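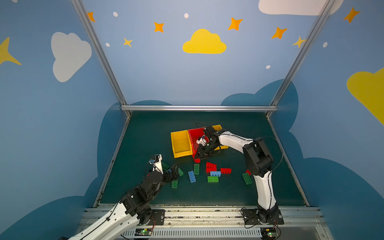 Kit solar de balcón Zeltevley 400

Llevo ya dos inviernos con este kit en mi propio balcón, así que no os voy a soltar el rollo de catálogo. Os cuento lo que trae, lo que hace y en qué casos yo no lo compraría.

El Zeltevley 400 es un panel monocristalino de 400 W con su microinversor, que se cuelga de la barandilla y se enchufa. Nada de baterías ni de obra. Lo que produce se consume en casa en ese mismo momento: la nevera, el router, el ordenador, la lavadora si la pones a mediodía (yo la pongo a mediodía, me he vuelto una pesada con esto). Lo que sobra se va a la red y no te lo paga nadie, de modo que si en tu casa no hay nadie de día y tienes poco consumo de fondo, igual te interesa más esperar.

Qué viene en la caja
Panel de 400 W con marco de aluminio negro
Microinversor Jinitz, ya atornillado al marco
2 soportes regulables para barandilla
Cable de conexión y bridas de acero
Medidor de consumo para el enchufe
Manual en español (lo hemos reescrito nosotras, el original era un horror)

El medidor os va a enganchar, aviso. Lies Mulder, que lleva el almacén, se pasó toda la primera semana mandándome los vatios de su terraza a la hora de comer.

Montaje
Hacen falta dos personas y una llave del 13. A mí me llevó una mañana, con café incluido. Los soportes van bien en barandillas redondas de hasta 50 mm; si la tuya es de obra o de cristal, escríbeme antes y te digo qué piezas necesitas, que son otras. La inclinación se regula en 7 posiciones. En diciembre lo pongo casi vertical porque el sol me entra muy bajo, y en primavera lo vuelvo a tumbar un poco. Si vivís en zona de mucho viento, apretad las bridas otra vez al cabo de unos días, ¡que ceden!

Antes de comprar, mirad los estatutos de vuestra comunidad y preguntad a un electricista qué trámites os tocan. Yo pedí permiso a los vecinos por escrito y tardaron bastante en contestar, pero contestaron.

Orientación y sombras
Sur, estupendo. Este u oeste, también vale, con menos producción. Al norte no os lo vendo, de verdad, no me hagáis discutir. Y ojo con el toldo del vecino de arriba, que una franja de sombra en el panel se nota muchísimo en el medidor.

Limpieza
Agua y un paño suave, sin más. Si os cae mucho polvo o tenéis palomas, el cepillo Dusteo con mango largo va muy bien y lo podéis añadir al pedido. No uséis estropajo ni productos con amoniaco.

Envío y devoluciones
Lo manda Vanhove en palé pequeño, a pie de calle. El panel pesa lo suyo, así que buscad ayuda para subirlo. Abrid la caja delante del transportista y, si el vidrio trae un golpe, apuntadlo en el albarán y mandadme una foto ese mismo día. Para devoluciones escribid a Hilde Mertens desde el formulario de contacto, con el número de pedido en el asunto.

Ficha actualizada el 30/05/2018. Los soportes de esta versión son los nuevos; los antiguos, de chapa doblada, ya no se sirven ni como recambio.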